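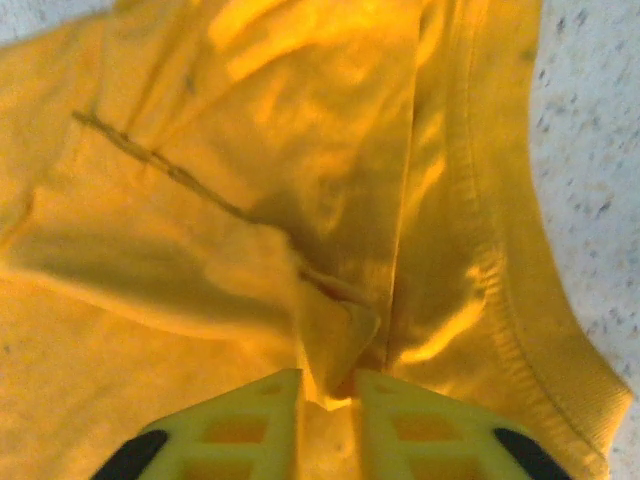

Bindthorpe bench puts two grippers through the laundry test

July 1, 2019

I spent most of last week at the Nidel bench in Bindthorpe, where we finally got our two candidate grippers going head to head on cloth. Regular readers know I've been whining about this since spring, so yes, I was pretty excited!

The job sounds easy. Reach down to a rumpled yellow garment, pinch a fold, lift it, hold it for 5 seconds, put it back down. We ran 600 tries in all, split evenly between the stiff Ikach jaws and the softer open-frame fingers (the yellow-green ones with the black pads on the outside). Same arm, same controller, same wrist camera, so the fingers were the only thing we swapped. I logged 536 good holds across the two sets, and the soft fingers had the better share of them.

Where the Ikach pair lost out was on low folds. When the cloth lay nearly flat it tended to skate off the tips, and I'd have to mark another miss and mutter a bit. The soft fingers gave a little as they came down, and they were much happier working on a small ridge like the one by the tips in the second shot below.

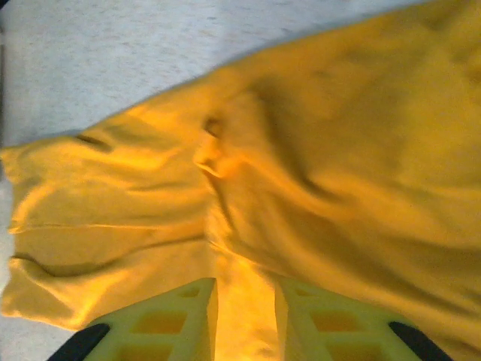
They do have their own problems, though. They're slower to close, and on thick spots (seams, ribbed edges, anything doubled over) they sometimes bent when I wanted them to squeeze. I tried turning up the closing force in the controller and that helped on seams, but then we started picking up far more cloth than we'd asked for. There's a middle setting in there somewhere and I haven't found it yet.

The wrist camera did better than I expected, by the way. Plain yellow cloth doesn't give the software much to grab onto, and I figured we'd need a second camera off to the side. We left it in the box for now.

Next up is the Rajan controller, which is due on the bench in August. I'll rerun the whole set with both pairs of fingers and post the log here when it's finished.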